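Home | Guides | Reviews | Forum | About

Filed under: Simulation kits, getting started

Setting up your first pick-and-place task in Kiltside

Kiltside is a simulation kit for people who want to teach a robot arm small table tasks and do not own an arm. I have used it since May, on an ordinary desktop computer, and in this page I show how I prepare the cube and plate task. It is the first task in the kit, and I think it is a good one to learn from. I also say where I was not satisfied.

What you need

You need the Kiltside installer, a free account, and 44 gigabytes of disk space. The textures take most of it. If your disk is small, choose "light assets" in the installer. The tables will look more plain, but the physics is the same.

Step 1. Load the task

Open the Tasks panel and choose Cube and Plate. Wait until the status line says Ready. On my computer this takes over 5 minutes the first time, and later it is fast. Do not click Run before that. I did it, and I had to restart the program.

Step 2. Move the arm by hand

Before you run any policy, take control with the keyboard. Close the jaws on the cube and keep it just over the table, next to the plate. Try to stay there for a moment. If the cube slips, the friction value is too low for your gripper speed.
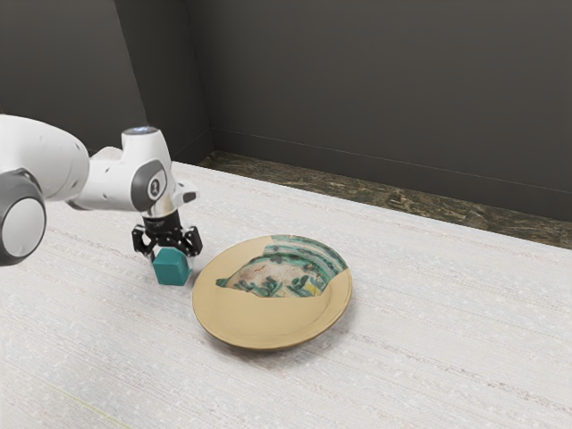 Step 3. Set the grip and the speed

In the Gripper tab there are two sliders. I put force at 44 and speed at 100. The manual recommends a higher force, but with a higher force my cube was jumping out of the fingers. Change one slider at a time and write down the values, because the program does not remember them when you close it. This is my biggest complaint about the product.

Step 4. Check the approach

Open the jaws and bring the gripper above the cube. Look at the gap between the fingers from the side camera, and also from the top if you have this view active. The cube stands very near the rim of the plate, so a gripper which comes down a little too much to the right can touch the plate. If this happens to you, turn the wrist by a few degrees and try again. You can also move the plate in the scene file, but then your results cannot be compared with the results of other users. 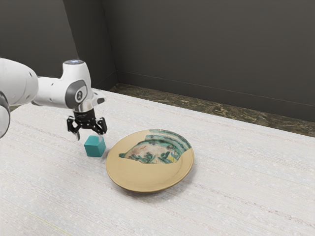

Donati: I had the rim problem for a whole evening. Turning the wrist helped, but what solved it for me was to lower the approach speed only for the last part of the path. There is a field for it under Advanced, and it is empty by default.

Thank you for this comment, I have tested it and I now use the same field. Put a small value there and leave the main speed as it is.

Step 5. Look at the close camera

Kiltside gives you a second camera for near views. Please use it before you start a long series. Check that the color of the cube is well separated from the cloth-like table surface, and that the edges are clean. A vision model will learn from these images, and a bad view costs you many hours. I keep the default light. With a stronger light the top face became almost white and my detector was lost.
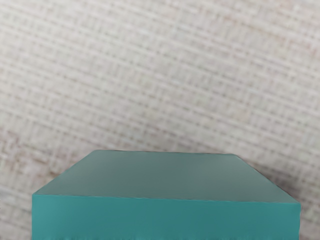

Nestor Manalastas

Step 6. Run a series

Go to Batch, write 100 in the field for episodes, and press Run. Random start positions are off by default, so switch them on if you want a fair test. My last series finished with 87 successes. In most of the failures the cube landed on the rim and fell back to the table.

Save the log before you close the window. The export button is in the lower menu, behind the three dots, and it makes one file for each episode.

Is it worth the price?

For learning, I would say yes. The arm moves in a believable way and the tasks are well prepared. I am less happy with the sliders that forget their values, and the help pages are short. If you only need to watch a demonstration, the free plan is enough. For the batch runs you must pay, and the license is for one computer.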